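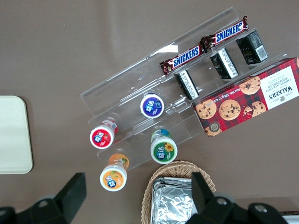

Against the Tiered Stand

Opinion, by Elin Ifans

29 Nov 2021

The clear acrylic riser has become the default fixture for small snack counters. Office pantries have it, as do hotel desks, hair salons and the shelf next to the register at the garage. My position is that it is a good fixture for one kind of stock and a poor one for nearly everything else, and that most people who buy one load it with everything else.

A stepped riser does a single job. It lifts each row above the row in front so that the front face of every item can be read from a standing position. It was worked out for goods that are small, upright and all of a size: nail polish, spice jars, miniature figures. Chewing gum in screw-cap bottles also qualifies. The bottle has a flat base, it takes up a circle of shelf no larger than its cap needs, and on the Yida (益达) bottles the round label on top of the cap repeats the brand. A person looking down sees the cap and a person looking across sees the side. Stood up, that bottle works on any tier. Laid down, it loses the side label to whatever angle it rolled to, and takes up more step than it did standing.

A chocolate bar does not qualify. A Snickers has no base to stand on, so it has to lie down, and the only way to lie it on a narrow step is lengthwise. Two bars end to end use up a long run of the top tier, the most visible position on the stand, to show one product twice. The wrapper is legible, I grant that. But the same two bars in a shallow tray would take half the length, and a tray holds a second layer.

The box is the worst case. Walker's chocolate chip shortbread comes in a carton that is wide, flat and printed on its big face with the cookies themselves. It is an excellent carton for a wall shelf. Put across the end of a riser it spans more than one step, rests on edges it was not meant to rest on, and closes off the access to whatever stands behind it. It also tends to end up with the lettering upside down, as people set a box down by feel, and the two long sides of a carton feel the same.

I manage supplies for a building of 95 people, spread over six floors, with a snack point on two of them. In October we compared fixtures. One snack point kept its acrylic riser, a Lenent, bought before my time. The other got a plain Vostby tray with movable dividers and a bookend at one side for cartons. Stock was identical. I walked past both every morning with a clipboard and wrote down how many items were out of position, meaning fallen, turned away or sitting on a step with something else on top of it. Over the month the riser gave me 39. The tray gave me six, and most of those were the bookend sliding.

I do not claim this is research. It is one building, and the people on the fourth floor may simply be rougher than the people on the second. It was enough for me to stop ordering risers.

There are three arguments on the other side and I have heard all of them from the supplier.

The first is that clear acrylic "disappears" and lets the product speak. It does not disappear. It has edges, and each edge picks up whatever light is overhead. Under ceiling panels a polished step throws a white patch of glare that falls on top of the labels it is supposed to be presenting. A matte or frosted step would fix most of this. Majali sells one, and it costs more and shows fewer scratches. If you must have steps, have those.

The second is that height creates interest. This is true in a shop window. At a self-service counter the customer is already standing there and already wants a snack. What he needs is to take one item without moving another. A riser makes that harder for every row except the front one, because the hand has to come in from above and come out again over the lower tiers. Anyone who has taken a bar from the top and swept a gum bottle off the bottom knows the motion.

The third is that it can be cleaned with a wipe. So can a tray. A tray also has no inside corners repeated at every step. Crumbs collect in the angle where the riser meets the tread, and a folded cloth does not reach into it. We used a soft brush, then the cloth, then the brush again.

The part the supplier never raises is small dark packaging. Plenty of goods come in a little dark box with the barcode and the small print gathered on one white panel. On a riser such boxes get turned whichever way they fit, and quite often it is the white panel that ends up facing out. A row of barcodes tells the customer nothing. In a divided tray the box stands in a slot, and the slot decides which face is up. The restocker does not have to think about it, and restocking is done at seven in the morning by someone who has other things to do.

If you already own a riser and do not want to replace it, the following arrangement will get the most out of it. Give every tier to one shape. Cylinders go in front, upright, caps up, sorted by flavor so that the strawberry does not have to be hunted for. Small boxes go behind them, narrow side out. Leave the bars off and put them in a cup or a tray beside the stand. Keep cartons off the stand entirely — next to it, on the table, right way up, with the opened end toward the customer. Set the stand square to the front edge of the table. A stand placed at a diagonal uses more table than its own footprint, and the triangles it leaves at either side are too small for anything except a napkin holder.

Depth matters more than the number of tiers. Before buying, measure the widest item you intend to put on it and compare that with the tread, front to back. The Nurnusetti catalog gives tread depth for each model. Most listings give only the overall width and height, and those two numbers will not tell you whether a gum bottle stands or hangs over.

I have been told that a flat tray looks like a school cafeteria. It may. Our snack points are restocked twice a week, and on the tray floor it now takes almost half the time it did.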